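Teaching two arms to work a glass rack by remote control
Posted 21/05/2019 in Guides

You need a pair of follower arms on a shared rail, a matching pair of leader arms to hold, and the Korbridge recorder running on the same machine. Do the homing routine first. If an arm homes badly, power it off, move it by hand to the rest pose and start again.

1. Set out the rack and glasses. Put the rack at the middle of the table, where both grippers can get to it. Try to reach every hook with at least one arm before you record anything.

2. Open a new task in Korbridge and give it a short name. Ours is skovumwood_rack. Write one sentence saying what counts as finished and keep to it for the whole set.

3. Hold the leaders in the same pose as the followers, then press the pedal to link them. If the poses are far apart the followers will jump.

4. Take hold of a glass by the foot or stem. Close slowly and stop when the jaws touch. The leader handles give no force back, so you have to watch the jaws.

5. Slide the foot along the wires until it is clear, then lift or lower. Pulling sideways drags the whole rack. Keep the other arm well back unless it is helping.

6. Pause for a moment before you let go, and again before you press the pedal to end the episode. Our episodes are cut at 200 seconds.

7. Change the starting layout between episodes. Move the glasses you aren't using, and vary which hooks are filled.

Record 10 episodes, then play them all back before going on. Delete any where you fumbled and paused to think. A missed grasp followed by a clean second try can stay in.

If the picture from a wrist camera drops out, check its cable at the elbow, where it bends most.
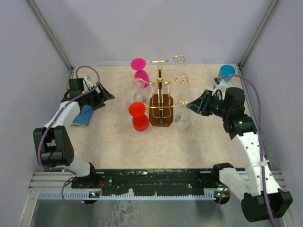

Glass rack between the two arms

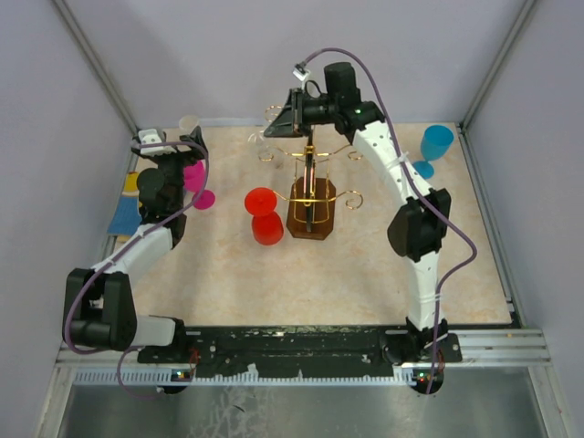 Reading time: 2 minutes

Next guide: Exporting episodes from Korbridge to Emunau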